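Tidix Tabletop Arm - Household Chore Kit

The Tidix is a bench-mounted arm with a two-finger gripper, sold to labs, schools and small workshops that want to find out which chores a machine can take over now and which still need a person. The Chore Kit adds the software and a set of 18 practice tasks built from everyday items.

The tasks cover picking up, putting away, sorting into a container, and opening and closing a drawer. You can run them with your own objects. Toy food works well for a first setup, and so do small boxes, cubes and figurines. Mixed shapes are better than a row of identical blocks - a banana and a bread roll ask for different grips, and the arm has to choose. 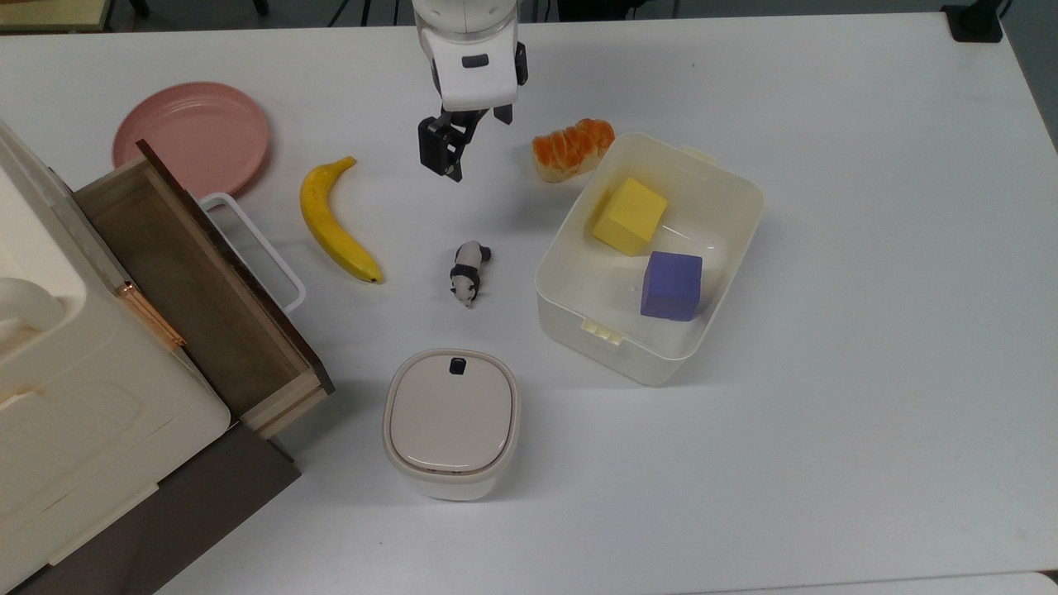

Can it clear a kitchen table without help?

Some tables, some of the time. With solid items that stay put and a container within reach, the arm usually finishes by itself. Cloth, bags, wet dishes and anything stacked still need someone close by.

Marilou Enriquez ran the kit for us through February at the Pangilinan workshop. She logged 831 attempts at putting a single object in an open container or a drawer. Her notes are supplied with the kit, including the failures. Most of those came from drawers that were not pulled out far enough and from round items that rolled when the fingers closed.

On the shop floor the answer is much the same. Sorting loose parts into trays is a fair job for it. Packing orders at a person's speed is not, and we don't sell it for that.

What you get
Tidix arm with two-finger gripper
Table mount and power supply
Chore Kit software, one license
Task book with 18 tasks
Spare finger pads

Setup takes 40 minutes if the table is already clear and level. Keep the work area well lit and leave room for drawers to open fully. The gripper is rated for objects up to 200 grams. Heavier items may lift but will slip on the way over - use the Guditz fingers for those.

Orders ship from the Wekura warehouse. Schools can ask for a loan unit before buying.

Related items
Guditz Wide Fingers, pair
Tidix Table Mount, long
Replacement Finger Pads
Chore Kit Task Book, print edition
Wekura Sorting Trays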